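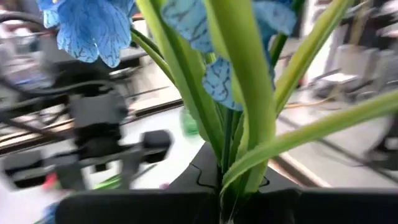 What does the Plover set cover?
Motorcycle and scooter rules as written in local bylaws and state or provincial law: passenger age, helmets, exhaust noise, lane use, parking and licensing steps. Each record is one rule in one place, with the text of the rule and the date it was last checked.

Plover Motorcycle Rules, data card

Version 4, October 2025
Maintained by Thanasis Karamanlidis

Contents

The main file is rules.csv, with 4,000 records. A second file, places.csv, lists the jurisdictions and gives each one a short code. The two join on place_code. Everything is UTF-8, comma separated, with double quotes where a field contains a comma.

Fields in rules.csv

rule_id – stable between versions, never reused
place_code – see places.csv
topic – one of passenger, helmet, noise, lane, parking, license, other
text – the rule as published, in its original language
text_en – English translation, blank if the original is English
in_force – yes, no, or pending
checked – year and month of the last check
source – name of the published document

Where it comes from

Most of the text was copied by hand from published statutes and town bylaws. The Skarkcombe bylaws came as scanned pages and were typed in again, so expect a few spelling errors there. Older parking rules were taken from the Robichaud list, a riders' club handout that gave section numbers but left out the full wording. We looked up the wording for each section and dropped the ones we could not find.

Translations were done by one person and read over by another. They are meant for searching and sorting. Use the text field if the exact wording matters.

Changes in this version

The noise topic used to be part of "other" and now stands alone. We added 500 records, nearly all of them on parking and noise. Pending bills now get a record when they are introduced, with in_force set to pending. If a bill dies, the record stays and the field changes to no. The Stestar import script was updated in July and will not read version 3 files.

Known problems

Passenger rules are hard to compare. Some places set a minimum age, some say the passenger's feet must reach the pegs, and some do both in separate sections. We keep those as separate records.

Engine size limits are left in the units of the source. Mopeds are covered only where the law treats them as motorcycles. Off-road riding is not covered at all.

Fines are missing from most records. They change often and are usually set in a different document from the rule itself.

The text field is cut at 1,000 characters in the preview file – the main file has the full text.

Use

Free to copy, change and share, with credit to the Plover set and the version number. None of this is legal advice, and a rule marked as in force may have changed after the month in the checked field.

Corrections

Send the rule_id, what is wrong, and the name of the document that shows the right wording. Corrections without a source are held until someone can find one.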